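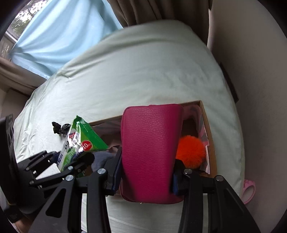 The hard part of packing a box is knowing when to let go.

Costel Angelovski has spent most of three years on that one moment. He writes control software at Arnorcombe, a small company in Kisville that builds packing systems for mail-order firms. His code decides how far two fingers should open once an item is in place, and when.

"People ask about the grasp," he says. "The grasp is fine. Watch the release."

A soft case in a shallow box shows why. Its sides give when they are squeezed, so the planner can't treat its width as a fixed number. Open the fingers too little and the case comes back up with them. Open them too far and they push into whatever else is in the box, or into the cardboard wall.

The old version of the software, called Udberg, used one opening distance for everything. It worked on rigid goods and failed on pouches, socks and anything in a crinkly wrapper. The new version looks at the free space on each side of the item before it moves, then picks an opening that fits the tighter side. If neither side has room, it slides the item over first.

Angelovski's team trained the part that estimates free space on 900 recorded placements, done by people with hand-held grippers. They sorted the recordings by hand into 26 kinds of item. The sorting took all of June and is still a sore point in the office — two people wanted far fewer kinds, and one wanted more.

The planner now checks its estimate 12 times a second while the fingers open. That is slow by the standards of motor control, which runs in a separate loop underneath. Angelovski says it is fast enough for cardboard.

Cloth remains a problem. A folded shirt beside the target reads as a solid wall to the planner, even though a finger could press into it safely. The result is a lot of needless sliding. A fix is in testing under the name Georgiou, and it gives each neighboring object a softness score. So far it scores plush toys well and paper badly.

The release code goes to the first packing line next, with the sliding step switched off for paper goods.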